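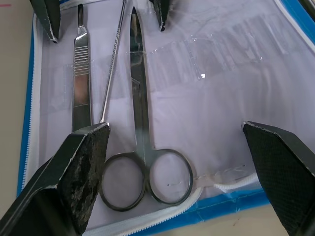

대문 최근 변경 분류 임의 문서 편집 역사

그리퍼 손끝 패드

그리퍼 손끝 패드는 로봇 그리퍼의 손가락 안쪽, 그러니까 물건에 직접 닿는 면에 붙이거나 새겨 넣는 마찰층을 말한다. 줄여서 그냥 패드라고도 하고, 제가 일하는 클러넨브리지(Clurnenbridge) 작업실에서는 다들 "손끝"이라고 부릅니다. 이 항목은 제가 수술 기구 파우치를 가지고 패드를 이것저것 비교하면서 쓴 거라 금속 기구 쪽으로 많이 치우쳐 있어요. 과일이나 상자 잡는 얘기를 기대하셨다면 「부드러운 물체 파지」 항목이 훨씬 낫습니다(그건 시나 랭 씨가 썼는데 진짜 꼼꼼해요!).

1. 개요

평행 그리퍼든 각형 그리퍼든, 잡는 힘이 같아도 손끝 면이 어떠냐에 따라 결과가 꽤 달라진다. 면이 무르면 물체 모양을 따라 조금 눌리면서 닿는 넓이가 늘고, 면이 단단하고 무늬가 있으면 모서리를 붙드는 힘이 좋아진다. 교과서에는 보통 마찰계수 하나로 정리돼 있는데, 저는 그 숫자만 믿고 패드를 샀다가 한 번 크게 후회했습니다. 매끈한 스테인리스 가위는 생각보다 까다로운 상대예요. 납작하고, 번쩍거리고, 손잡이 고리 쪽은 또 둥글고.

2. 종류

2.1. 부착식 고무 패드

얇은 고무나 실리콘 판을 손가락 안쪽에 붙이는 방식. 제가 써 본 건 라멕스(Lamex) 판인데 처음 붙였을 때 느낌은 정말 좋습니다. 메스 손잡이 같은 납작한 자루를 잡으면 착 달라붙는 게 눈에 보일 정도예요. 대신 표면이 닳는다. 닳기 시작하면 거칠거칠해지고 조각이 일어나는데, 이 상태에서도 한동안은 그럭저럭 잡히니까 교체 시점을 놓치기 쉽습니다. 저도 매번 놓쳐요.

붙일 때는 바탕면을 알코올로 닦고 끝에서부터 밀어 붙이면 된다. 모서리에 공기가 남으면 거기부터 들뜹니다.

2.2. 무늬 성형식 손끝

손가락 면 자체에 마름모꼴 같은 잔무늬를 넣은 것. 톤스카(Tonska) 손끝이 이쪽이고, 접착층이 없어서 벗겨질 게 없다는 게 제일 큰 장점이다. 무늬가 곱기 때문에 가느다란 탐침(프로브)처럼 널링이 들어간 자루와는 궁합이 좋았는데, 매끈하게 내려가는 아래쪽 축을 잡으면 얘기가 달라집니다. 살짝 돌아가 버려요. 축이 돌면 끝이 어디를 보는지 다시 재야 하니까 작업이 늘어지죠.

2.3. 교환식 캡

마이어호퍼(Mayrhofer) 캡처럼 손가락 끝에 통째로 씌우는 것. 갈아 끼우기는 제일 편하다. 저희 캡은 한 쌍에 221g인데, 작은 팔에 달기엔 좀 부담스러운 무게라 키어스틴 임리 씨는 처음부터 반대했고 저는 끝까지 써 보자고 우겼습니다. 두께 때문에 파우치 안쪽처럼 좁은 데서는 옆 기구를 건드리는 일이 잦다.

3. 수술 기구 파우치로 시험하기

지퍼로 여닫는 해부·수술 기구 파우치는 손끝을 비교하기에 꽤 괜찮은 시험대다. 가위, 메스 손잡이, 탐침이 나란히 꽂혀 있고 굵기와 모양이 다 다르거든요. 게다가 투명한 비닐 고리나 띠가 기구를 붙들고 있어서 그냥 위로 들어 올리면 안 됩니다. 고리에서 빠지는 방향으로 살살 당겨야 하는데 이 당기는 동작에서 패드 차이가 확 드러나요!

제가 쓰는 순서는 이렇습니다.

- 파우치를 열어 밝은 색 책상 위에 평평하게 놓는다. 안감 주름은 손으로 한 번만 쓸어 준다.
- 손가락을 벌린 채로 기구 양옆까지 내린다.
- 안감에 닿기 직전에 멈추고, 닫고, 고리를 따라 당긴다.
- 미끄러짐, 돌아감, 놓침을 따로 적는다.

네 번째가 중요하다. 처음엔 "성공/실패"만 적었는데 나중에 표를 다시 보니 쓸 수 있는 게 하나도 없었습니다. 해미시 스키너 씨가 항목을 나누자고 해서 그때부터 기록지가 좀 사람 꼴을 갖췄어요.

가위는 닫아 둔 상태로 날 쪽보다는 회전축 근처를 잡는 편이 낫다. 고리 쪽을 잡으면 안정적일 것 같지만, 손잡이 고리가 비닐 띠에 꿰여 있는 경우에는 띠까지 같이 물고 올라와서 파우치 전체가 딸려 옵니다. 이거 처음 봤을 때 한참 웃었네요.

4. 좌우를 다르게 다는 경우

한쪽은 부착식 패드, 다른 한쪽은 무늬 있는 면. 이렇게 짝짝이로 다는 방식은 정식 이름이 없고 저희는 그냥 "짝손"이라고 한다. 무른 쪽이 모양을 받아 주고 단단한 쪽이 위치를 잡아 준다는 생각에서 나온 건데, 납작한 기구에는 확실히 좋았어요. 둥근 축은 글쎄요, 저는 아직 반반입니다.

문제는 닳는 속도가 다르다는 것. 부착식 쪽만 먼저 얇아지면 닫힘 중심이 그쪽으로 조금씩 밀리고, 손목 카메라로 맞춰 둔 위치와도 어긋나기 시작한다. 저는 개폐 3,000회마다 중심을 다시 맞추고, 패드가 눈에 띄게 일어났으면 횟수와 상관없이 갑니다. 줄키플리 타리간 씨는 더 자주 하라고 하는데 그러면 하루가 다 가요.

5. 손목 카메라와의 관계

손끝만 바꿨는데 인식이 나빠지는 일이 있다. 제 경우 원인은 대개 반사였습니다. 스테인리스 날은 조명을 그대로 튕겨 내고, 투명 비닐 띠도 주름마다 번쩍거려서, 두툼한 손끝이 조명을 가리느냐 마느냐로 화면이 확 달라지더라고요. 검은 손끝은 기구와 구분이 잘 되는 편이지만 가위 고리처럼 어두운 색 금속 옆에서는 경계가 애매해집니다.

카메라를 25mm 뒤로 물려 본 적도 있다. 손끝 전체가 들어오니까 속은 시원한데 탐침 끝이 너무 작게 보여서 결국 되돌렸어요. 이 부분은 길레스피 치점 씨가 「손목 카메라 배치」 항목에 더 자세히 정리 중입니다.

6. 고르는 기준 (개인 의견)

하루 종일 같은 기구만 집을 거면 무늬 성형식. 기구가 자주 바뀌고 패드 가는 게 귀찮지 않은 분은 부착식 고무요. 교환식 캡은 팔 여유가 있을 때만 생각해 보세요. 그리고 뭘 고르든 여분은 2쌍 이상 사 두시길! 저는 3월에 한 쌍만 믿고 버티다가 시험을 통째로 미뤘습니다.

7. 같이 볼 항목

평행 그리퍼
부드러운 물체 파지
손목 카메라 배치
닫힘 중심 맞추기 (아직 빈 문서예요, 써 주실 분 환영)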